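Escrito el 11 de febrero de 2023 -- Categorías: En casa, Sin alcohol, Cosas de invierno

El año del jarabe

Hace ya tiempo que en casa bebemos poco, casi nada, y cuando lo cuento la gente me pone cara de pena, como si me hubieran prohibido las croquetas. ¡Y no es para tanto! Lo que de verdad echaba de menos era el ratito de antes de cenar, el de sacar los vasos buenos y cortar algo que huela bien, con la radio puesta y el horno haciendo lo suyo. De eso quería escribir hoy, del aperitivo sin alcohol y de cómo me he ido aficionando a preparármelo yo misma.

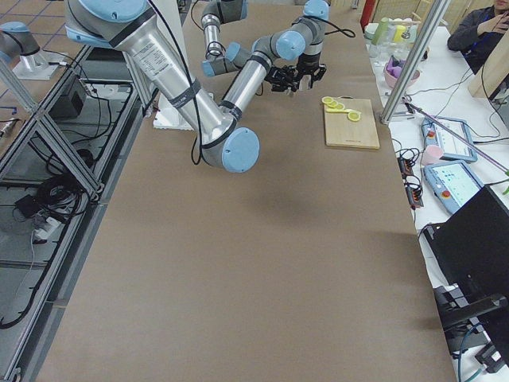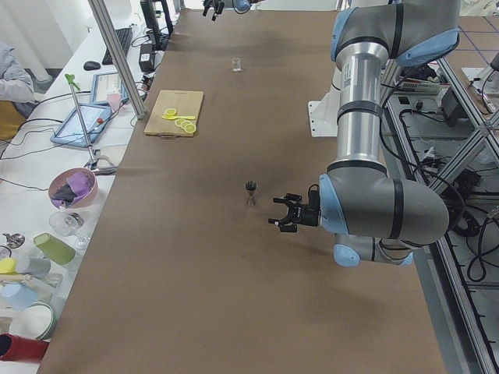
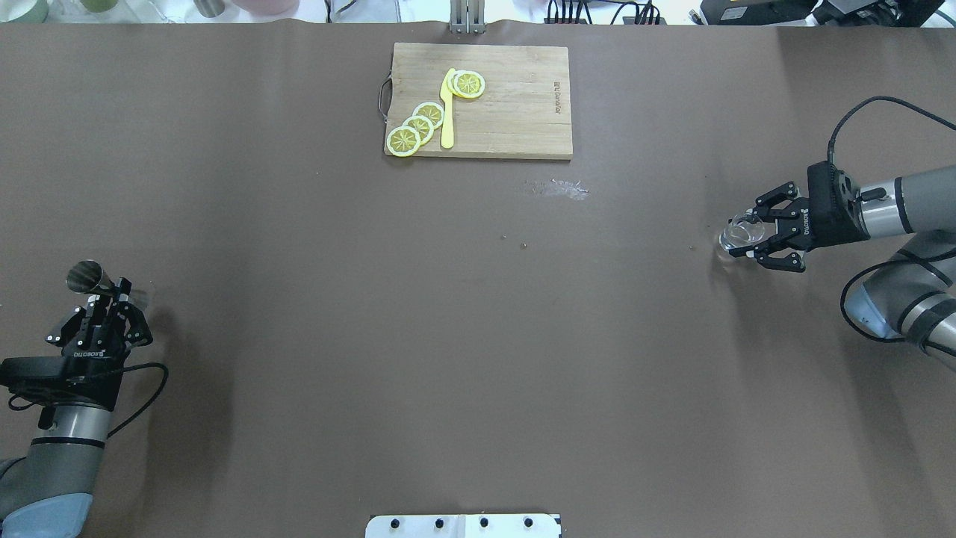
Empecé, como casi todo el mundo, comprando botellas. Hay muchísimas ahora, y algunas muy bonitas, que las pones en la estantería y parece que tienes un bar de hotel. La primera que probé fue una de Vokalen, un amargo de naranja que me gustó bastante el primer día y bastante menos el tercero, porque era dulce con ganas y dejaba la lengua como de caramelo. Después vino una tónica de romero de la marca Gesuston que todavía compro cuando la encuentro (es difícil, en mi barrio solo la traen en la tienda de ultramarinos Ristić, al fondo, junto a las legumbres). Y luego llegó un momento en que miré el tique y pensé que por ese dinero podía comprar limones para un regimiento.

Así que me puse con los jarabes. Un jarabe es lo más agradecido del mundo: azúcar, agua y lo que tengas a mano. Yo hago el básico a partes iguales y lo aromatizo ya fuera del fuego, con la olla tapada. El de jengibre es el que más vuela en casa. El de laurel fue una sorpresa, con un punto casi de madera que con pomelo queda de maravilla, y el de pimienta rosa lo hice una vez y no pienso repetirlo, sabía a cajón de la cómoda.

Con el limón, en cambio, tardé en entenderme. Yo exprimía y exprimía y me salía todo agrio y plano, hasta que en un libro viejo de conservas leí lo del azúcar de piel. Se pela el limón con cuidado, llevándose solo lo amarillo, se aplastan las tiras con azúcar en un cuenco y se deja aquello tranquilo hasta la tarde. Cuando vuelves, el azúcar se ha puesto brillante y pegajoso y la cocina entera huele a limonada de la de verdad. Luego se le echa el zumo, se remueve y se cuela. ¡Qué diferencia! Me dio hasta rabia no haberlo sabido antes, con la de pieles que he tirado.

Mis cantidades, por si a alguien le sirven: la piel de 2 limones grandes, 70 gramos de azúcar y el zumo de esos mismos limones. Sale poquito, pero está muy concentrado y con una cucharada por vaso sobra. Si viene gente hago el doble y lo guardo en un tarro de cristal en la nevera, siempre al fondo, que en la puerta se me olvida que es jarabe y acabo echándoselo al té (que tampoco está mal, ojo).

Otra cosa que he aprendido es que el amargor importa mucho. Sin algo amargo, todo acaba sabiendo a refresco de cumpleaños. A mí me funciona una infusión muy cargada de té negro, fría, o la cáscara de pomelo hervida un par de veces. Una pizca de sal también ayuda, aunque suene raro. Y vinagre -- de manzana, unas gotas nada más -- cuando lo noto todo demasiado redondo.

Del hielo no voy a decir mucho, que en esta casa el congelador es minúsculo y vive dentro una bolsa de guisantes desde tiempos remotos. Pero el hielo grande dura más y agua menos, eso sí lo he comprobado. Yo uso un molde de magdalenas de silicona, y los cubitos salen redondos y un poco feos, y me encantan.

Lo que me queda pendiente es la fermentación. En el mercado de Metero hay un puesto donde venden refresco de jengibre hecho con su propia levadura y cada vez que paso me llevo una botella y un montón de preguntas. La señora del puesto me dijo que esperara a abril, que con la cocina fría esto no arranca, y le voy a hacer caso. Mientras tanto estoy juntando botellas de tapón mecánico, que ya ocupan media repisa y han desplazado a las macetas de albahaca, para disgusto general.

Si alguno tenéis una receta de amargo casero que no lleve media herboristería, dejádmela en los comentarios, por favor. Y si sabéis qué hacer con un tarro entero de jarabe de pimienta rosa, también.

Etiquetas: aperitivo, limón, jarabes caseros, jengibre, bebidas

Contacto | © 2023 Todos los derechos reservados | Volver arriba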